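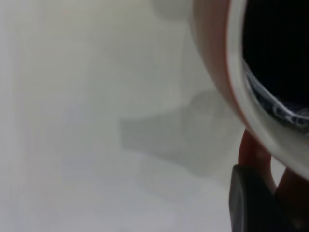 En defensa de la mesa casi vacía

Llevo años acumulando tazas y solo este octubre me he atrevido a decirlo en voz alta: para disfrutar un café basta con una. Una taza roja, blanca por dentro, con un asa en la que quepan los dedos. Cuando dejé el piso de la calle Guthrie embalé 20 tazas, casi todas regaladas, y al llegar aquí abrí una sola caja. ¡Qué alivio!

Me encanta el rojo para el café. El contraste con el borde blanco hace que la bebida parezca más oscura, más seria, y a las siete de la mañana eso se agradece mucho. En el Mondico, el bar donde aprendí a tomarlo sin azúcar, lo servían en vaso de cristal y estaba buenísimo, pero un vaso no se abraza con las dos manos. Una taza panzuda sí, y esa curva me parece uno de los mejores inventos de la cocina.

Luego está la mesa. Yo era de las de mantel, frutero, servilletero, correo sin abrir y un salero que no usaba. Ahora la quiero clara, lisa, con las esquinas redondeadas (mi cadera lo celebra) y casi nada encima. La taza, un par de piezas de madera clara para apoyar la cuchara y todo ese espacio alrededor — un lujo que no cuesta dinero.

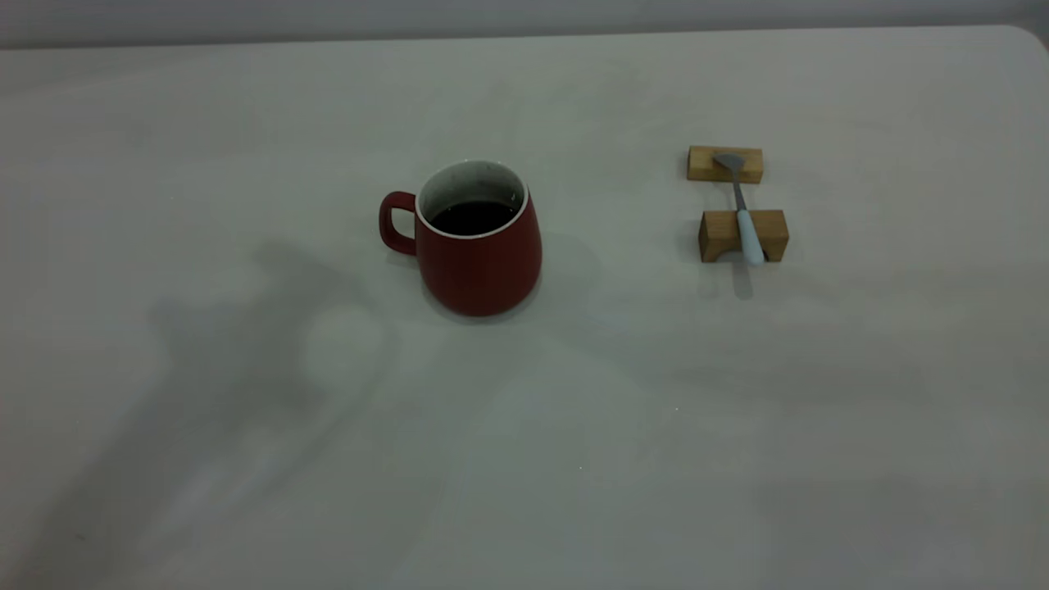
El derecho a los objetos pequeños

Una amiga me dice que un reposacucharas es un trasto más. ¡Pues no estoy de acuerdo! La madera calienta la vista en una mesa tan pálida, y tener dónde dejar la cuchara convierte el café en un rato con principio y final. Prefiero mil veces eso a la cafetera Dornier de mi antigua oficina, con tantos botones que acabábamos bajando todos a la calle.

Tampoco pido pureza. Si queda alguna mancha en el blanco de dentro, que quede: una taza que se usa a diario tiene derecho a sus marcas, y frotarla hasta dejarla de escaparate me parece perder media mañana.
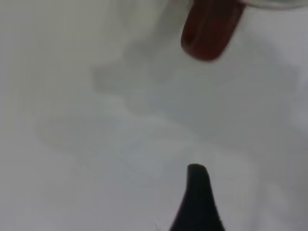

Mucho blanco y un poco de rojo oscuro al fondo.

Publicado en Sastar, sección Casa y costumbres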